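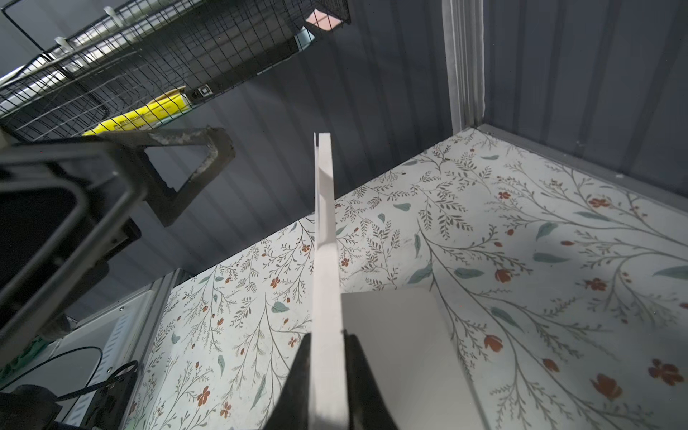 A white board over a flowered shelf.

The Mamley 2 was going to be thinner than the Mamley, and it was Irfan Ngau's job to find out by how much.

He worked for a phone news site called Pikell, which paid by the post and had a rule that every post needed a number in it. Thinner was not a number. Thinner had gone up at nine that morning under his own byline, and by ten his editor, Kushwaha, had sent him a message that said "thinner than WHAT."

"Than the first one," he wrote back.

"By how much."

"The source doesn't say."

"Then ask the source."

The source was an account on a message board whose profile picture was a heron. Irfan had been quoting the heron for two years. In print he called it "a person familiar with the company's plans," which he felt was fair, as it had once spelled the name of the chief designer correctly. He had no idea where it lived or if it had ever held a phone.

He wrote to it. He was polite. He said he had admired its work on the Firell battery story, which had been wrong, but wrong in an interesting direction.

The heron answered in four minutes. "saw it on pikell," it said. "thinner."

Irfan got up and made toast.

When he came back there were three more sites running the story. One had credited Pikell. One had credited the heron. The third had credited "multiple reports," and he supposed he was several of them. A fourth came along while he was eating the crust, and this one had a number. It said the Mamley 2 would be 78 percent as thick as the Mamley, according to sources.

He looked at 78 for a long time. It was a good number. A liar would have said 75 or 80.

"We've been beaten," wrote Kushwaha.

"They made it up."

"Can you confirm they made it up?"

He could not. Confirming things was not really something the site was set up to do. He wrote a post called "Mamley 2 Could Be 78 Percent As Thick, Claims Report," and it did very well, 846 comments by lunch, most of them from two men who had been fighting since the spring over whether headphone jacks were a right.

In the afternoon he did something he hadn't done in a while, and called the company. There was a press line. It rang, and a woman picked up, and he was so surprised that he gave her his full name and then his address.

"I'm calling about the Mamley 2," he said.

"The what?"

"The new one. The thin one."

She asked him to hold. The hold music was the ringtone from the first Mamley, which he had reviewed, and had called "pleasant enough." After eleven minutes of it he wanted to file a correction.

"Okay," said the woman. "I talked to a guy in product. He says we don't have a Mamley 2."

"You don't comment on unreleased products, you mean."

"No, we comment. I'm commenting. We don't have one. He seemed kind of upset. He asked me how thin."

Irfan said 78 percent. He heard her write it down.

"Is that hard to do?" she asked.

"I'm told it's very hard."

"Who told you?"

He said he couldn't discuss that, and they thanked each other.

He thought about the post he could write now. It would say there was no phone. It would have a number in it, the number zero, and he could already see Kushwaha's face. He typed the headline anyway and sat looking at it while the radiator knocked. Then he saved it as a draft, in a folder with 100 other drafts, some of which were true.

The heron wrote to him in February. It had something big, it said, from inside the company this time, a real document, and it wanted nothing in return except to be called a senior person.

Irfan opened the file. It was a memo with a logo at the top. The Mamley 2 had been approved, it said, in response to strong outside interest. The engineers had been given a target for thickness and were not happy about it. There was a line near the bottom asking staff to find out where the target had come from, as the guy in product had only a sticky note.

He read it twice and sent it to Kushwaha.

"This is great," Kushwaha wrote. "So we were first."

"We were second. The other site had the number."

"But we had thinner."

"We had thinner," Irfan agreed.

"Put that up top," wrote Kushwaha. "And ask the heron what colors."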